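## Laminate floor gapping at end joints after first winter

**kollar_b** — 7:40 a.m.

Floating laminate, click system, installed in spring over a 2 mm foam underlay. The subfloor is a concrete slab. Since December the end joints have opened in the living room, always in the same row, never along the long sides. Indoor humidity was low for weeks. Is this seasonal, or did I lock the floor somewhere?

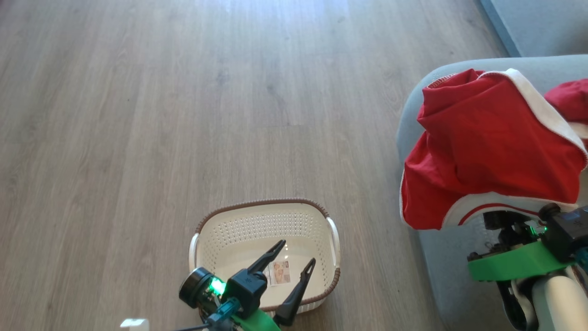
Expansion gap is 10 mm at the walls. I did not leave one at the doorway to the hall. The run is continuous through it.

**dandham_floors** — 8:15 a.m.

The doorway is your problem. A continuous run through a narrow opening pins the floor at that point, and the shrinkage has to show up somewhere. Cut it and fit a T-molding.

**T_Rodrigues**

Disagree. What is the total length? Many click floors are rated for a long run without a break. I would look at fixed loads first. A full bookcase on one end and a kitchen island on the other will do the same thing.

**kollar_b**

610 cm in the living room, a bit more with the hall. One bookcase, around 70 kg loaded, on the window wall. The sofa is in the middle.

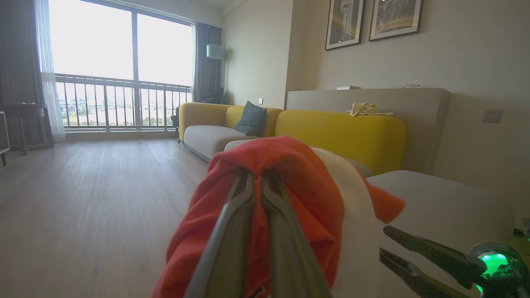 ### Re: Laminate floor gapping at end joints after first winter

**T_Rodrigues**

That length is short. Move the bookcase off the wall, close the joints with a suction block and a rubber mallet, and mark them with tape. Check again in a month.

**dandham_floors**

They will reopen. Seen it on plenty of jobs — the doorway always wins.

**natalina_v**

Check the humidity before cutting anything. Ours was at 64 percent in summer and less than half that with the heating on. A humidifier closed most of the gaps. Two stayed open, and those had chipped tongues.

**kollar_b**

Bookcase first, then the doorway if the tape moves. Does the T-molding track need to be screwed to the slab, or is adhesive enough?

**dandham_floors**

Adhesive is fine on clean concrete. Keep it off the planks.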